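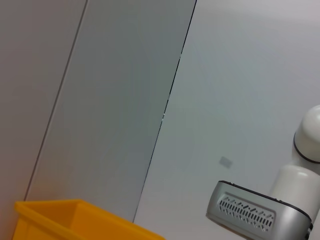
Learn > Around the Building > Walls and Panels

Why Are Some Walls Made of Panels?

Look at the walls in your school or library. Some are one smooth surface. Others have thin dark lines running from top to bottom. Those lines are called seams. A seam is the place where one panel ends and the next one starts.

A panel is a flat sheet made in a factory. Workers carry the panels into a room and fix them side by side. If one panel gets damaged, a worker can often take it off and put up a new one. The rest of the wall stays where it is.

Why do panels change color?

Two panels can be painted the same gray and still look different. One may face a window while the next one is in shade. Light also bounces. When it hits a bright yellow bin, some of it turns toward the wall and carries a little color with it. The gray near the bin can then look a bit pink or orange. Move the bin and the tint goes too.

Try it

You need a sheet of white paper, a lamp and something brightly colored, such as a plastic bin.

Stand the paper up against some books. Put the bin close to it and shine the lamp on the bin. Look at the part of the paper nearest the bin. Now slide the bin away slowly and watch the color fade.

Words to know

Panel: a flat piece that covers part of a wall.
Seam: the line where two pieces meet.
Matte: not shiny.

Written by Faith Mabula

Related
What Is Inside a Wall?
How Paint Gets Its Color
Why Shadows Have Soft Edges
Doors, Hinges and Handles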